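Kosomard House: Surfaces and Joints
Gallery 11 of the fit-out record

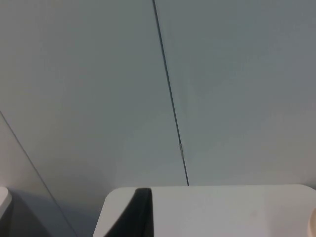

Pale grey surface at close range, with the dark line of the joint between two fields.

The gallery pages of the Kosomard House record are arranged by subject. The present page concerns plain surfaces and the joints between them, and is intended for tenants, contractors and members of the public who wish to follow the fit-out of the building. It should be read alongside the written schedule of finishes, which is held at the reception desk and may be consulted on request.

On the joint
The line is very narrow and nearly straight, and runs at a slight angle in this view. A small pale patch, possibly a short strip of tape or a clip, lies across it at one point. Similar lines are entered in the schedule under "joints, vertical and other", with a separate column for remarks.

On the colour
The grey has a faint blue-green cast and is a little lighter towards the upper left. Colours seen on a screen should not be used for matching paint or ordering replacement panels. Reference samples are kept by the Galline workshop and may be borrowed for up to one working day.

On the finish
The surface looks matt and carries no pattern or lettering. The schedule distinguishes between painted and laminated finishes, and readers who need to know which applies in a given room should quote the room number when they write.

Notes to the record
The complete record runs to 1167 entries. Each entry gives the room, the position of the surface and the name of the firm responsible for it. General joinery was placed with Kuler, and internal linings with Nyanda. Entries are revised when a room changes use, and superseded entries are retained in the archive for reference.

The standard panel width adopted for the building is 1280 mm. Where a room could not be divided evenly, the narrower panel was placed beside the door. Departures from this arrangement are listed at the back of the schedule, together with the drawings to which they refer.

Tenants are reminded that fixings, hooks and adhesive notices may not be applied to any lined wall without written consent. Requests are considered on the first Tuesday of each month. Cleaning should be carried out with a soft cloth and a mild solution, and abrasive pads are not permitted on any of the finishes listed.

Reproduction
Prints from this gallery may be ordered in two sizes. Orders of more than 200 copies require the agreement of the records office. The caption should be reproduced in full, and the gallery number quoted beneath it.

Captions and schedule notes were prepared by Fouad Akl, Records Office, Kosomard House. Corrections should be sent to the same office, giving the gallery number and the heading concerned.

Next gallery: Doors and Thresholds
Return to the index of galleries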